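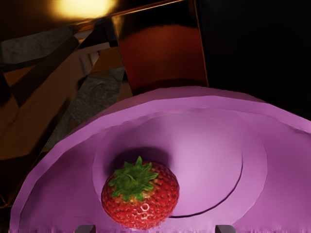
Strawberries going soft in two days, fridge or counter?

Asked by Keegan Tuhiwai
November 2019
Tags: fruit, storage, refrigerator, mold

I buy strawberries in one-pound clamshells and keep losing the bottom layer. The sequence is always the same. They look fine at the store, I rinse them when I get home, drain them in a colander, put them back in the original container, and put that in the crisper drawer. By the second morning the ones underneath are soft and at least one has gray fuzz.

The refrigerator is a Vandberg, bottom freezer, 2 crisper drawers with a slider on each. Both sliders are set to the low humidity end because the manual says that is the fruit setting. A thermometer left in a glass of water on the middle shelf overnight read 39 F. I have not measured the drawer.

What I want to know:

Is rinsing before storage the problem, or is it the container?
Should the slider be at the high end in spite of the label?
Does a vinegar rinse do anything measurable?

I would prefer not to buy a special container if a bowl and a towel will do.

3 answers

Answer by Ermira Kadrić
Accepted

Your main problem is surface water. Gray fuzz on strawberries is usually Botrytis, and the spores are normally on the fruit when it is picked. Refrigeration slows the mold but does not stop it. A colander leaves water under the green caps and wherever two berries touch, and a closed stack in a drawer holds it there.

Procedure:

Sort the clamshell as soon as you get home. Throw out anything moldy. Set aside anything bruised and eat it that day.
Do not rinse the rest. Leave the caps on, as pulling them opens the flesh.
Line a wide, shallow container with a dry paper towel and put the berries in one layer. Two layers is acceptable if you put a second towel between them.
Cover loosely. A lid resting ajar works.
Rinse only what you are going to eat, right before you eat it.

On the slider: low humidity is the general fruit setting because that position opens the vent and lets ethylene out, which matters for apples and pears. Strawberries produce very little ethylene and lose water easily, so many produce charts put them on the high side. With a lined container you have already controlled most of the humidity around the fruit and the slider matters less. I would leave yours where it is, change the container first, and see what you get.

Temperature matters more than either. 39 F is safe but warmer than ideal. Strawberries keep best just above freezing, 32 to 34 F, and most home refrigerators can't hold that without freezing the lettuce. Set yours for 36 or 37 and check the drawer itself, as it can differ from the middle shelf by several degrees.

Vinegar: one part white vinegar to three parts water is the usual mix. It lowers the count of live spores on the surface. It also wets the fruit, so if the drying is poor you can end up worse off than with no wash at all. If you do it, rinse afterward and dry in a single layer on a towel until no water is visible under the caps.

Comments on this answer

Keegan Tuhiwai: Drawer measured 41 F. Turned the dial down one step. Will try unrinsed and lined with the next box.

Isla Pomare: Check the door gasket too if the drawer is running warmer than the shelf.

Answer by Beverley Baxter

I use the Oltwood keeper with the vent in the lid and the raised tray. Mine last most of a week. It holds 700 grams, so a one-pound box fits with room left over. You said no special containers, but it is cheap.

Also buy fewer at a time.

Answer by Tobiloba Wike

Just freeze them. Wash, dry, cut the tops off, freeze on a tray, then bag. Good for smoothies, no good for anything where the texture matters.

Comments on this answer

Keegan Tuhiwai: I eat them fresh, so this is a fallback only.

Viewed 173 times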